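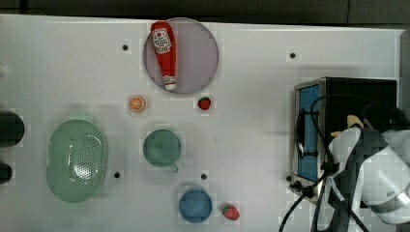
Can a machine clear the table yet?
Forum: Home Automation > General

crankcase55
Posted 15th June

My sister asked me if she should hold off on replacing her dishwasher because "the robots will be here soon." I told her no. Then I started wondering how wrong I might be, so I'm asking people who work with arms or have bought one. I don't mean vacuums. I mean dishes off the table, ketchup back in the fridge, bowl in the sink.

milldust
It depends what you call a table. A white top with a plate, a mug, a bowl and a few bits of toy fruit on it, all spread out with room between them? Yes, today, most of the time. My kitchen table with mail and a wet sponge on it? No.

Aniela Wróbel
I work with a two-person shop in Nisbridge and we do this for a living, so take that into account. Pick and place of single items is in decent shape. On our test table last month we got 171 good picks before we had to stop and recalibrate. Mugs are fine if the handle is where you can see it. Bowls you pinch by the rim. The ones that cost us time are things lying on top of other things. A squeeze bottle lying across a plate sounds like nothing, but you have to take the bottle first, and if you nudge the plate while you do it your saved position for the plate is wrong.

crankcase55
So why not look again after every move?

Aniela Wróbel
We do. It adds time. Clearing seven or eight things takes us long enough that you would have done it yourself and sat back down.

tobin_r
This is where I always get off the bus. If it's slower than me it isn't doing the chore, it's doing a demo.

milldust
Disagree. My dishwasher takes 90 minutes and I could wash that load by hand in 30. I still use it. Slow doesn't matter if I'm in the other room.

tobin_r
The dishwasher doesn't need me to lay the plates out first with nice gaps between them.

milldust
You load it, don't you?

tobin_r
Fair. But I don't have to stand there in case it drops a glass.

Grabowska
Shop floor side of this: we run a Sturkier arm that takes parts out of a tray and sets them in a fixture. Two shifts, hardly any trouble. The parts are all the same and the tray is bolted down. When we tried it on the returns bench, where anything can turn up in any position, it was off again in a week. Same arm, same gripper. The difference was the mess.

Our other headache was cables. If they hang in loops in front of the work, sooner or later the arm catches one. We moved ours overhead.

pell_mel
Has anyone tried strawberries? Real ones. I've seen the plastic kind get picked up over and over in videos and I don't think it tells you much. A real one is soft, and the leaves come off in the fingers.

Aniela Wróbel
Real ones go badly with hard fingers. With silicone pads on we can move them, but I wouldn't serve them to anyone. Colanders are annoying too, by the way. A big oval one is wider than our gripper opens, so it has to go by the edge, and then it swings.

crankcase55
What about appliances? Opening an oven door, say.

Grabowska
A door is easier than you'd think if the handle is a plain bar and the thing doesn't slide. Countertop ovens slide. You pull and the whole box comes toward you — ours got taped to the bench.

tobin_r
Taped to the bench. I rest my case.

milldust
My stove is bolted to the wall so it won't tip. Nobody says it doesn't work.

pell_mel
Milix is supposed to show a kitchen unit in September. I'll wait and see what it does with a dirty pan.

crankcase55
OK. I told her to buy the dishwasher. She went and got one with a delay timer. If anyone makes it to the Milix thing, please post what you saw, especially if they let people put their own stuff on the table.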